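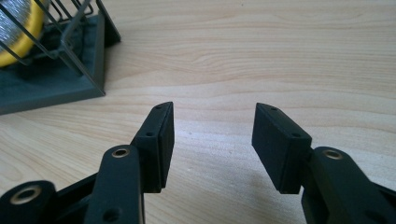 Kernell pauses hand-held gripper loans after jaws refuse to let go

Kernell has asked customers to stop using one batch of its hand-held grippers after a fault in the finger linkage left several of them holding on to things longer than their operators had in mind. The company's workshop in Lisisby is taking the units back for new bushings, and says the first repaired ones should go out again in January.

The grippers are the kind a person carries around and squeezes, so that a robot arm can later be taught to do the same job with the same fingers. Customers use them to record small bench tasks such as picking up parts, putting tools back in their stands and feeding wire. The selling point is that the tool does what the hand does. For 9 of the 201 units in the batch, that was true only in the closing direction.

The first report came from Hamdan, a repair firm that had been recording soldering jobs. An operator picked up an iron by the handle, moved it to the stand and opened his hand. The gripper kept its opinion to itself and stayed shut. He was left standing at the bench at ten in the morning with a hot iron on the end of what was, in effect, an expensive clothespin. A colleague switched off the power at the wall and the two of them waited for it to cool.

There were no injuries in that case. In a second one, at a training workshop called Nastalis, a trainee tried to free the jaws with her other hand and got a pinched fingertip and a small burn when they opened all at once. She was treated on site and was back at work after lunch, using tweezers.

Thongchai Thongdee, who runs repairs at Kernell, traced the trouble to the pivots. The bushings in the affected batch had been pressed in slightly too deep, he said, which let the link rub against its neighbor. On a cool tool this amounted to a bit of drag. After a long session near a heat source the plastic grew just enough to bind, and the return spring was too weak to argue with it.

"It passed every test we gave it," Thongdee said. "We tested it on foam blocks. Foam blocks are very forgiving."

The company has since added a warm test to its final check, along with a stiffer spring. It has also put out a one-page notice, which asks users to squeeze and release the jaws over a bare patch of table before each session and to send back any unit where the two fingers open unevenly. The notice further advises against oiling the pivots. Two customers had already tried that, and both units came back clean-running, still sticking and covered in dust.

Hussam Nasrallah, a safety adviser who looked at the Hamdan incident, was less interested in the bushings than in the lack of any quick release. A robot with a stuck gripper can be stopped and left alone, he said, but a person holding one tends to keep holding it and try something clever. He wants a release tab that can be worked with the thumb, and wants it in a color other than black.

Kernell says a tab is being drawn up, though it would not be pinned down on the color.

Recordings made with the affected units are a separate headache. Hamdan had 8 hours of them from the weeks before the fault was noticed, many showing the operator giving the tool a sharp little shake at the end of each task to loosen the jaws. A robot arm trained on the early sessions has now picked up the shake too. Its own gripper works fine. Hamdan is recording the jobs again, and the arm will be retrained when the new sessions are done.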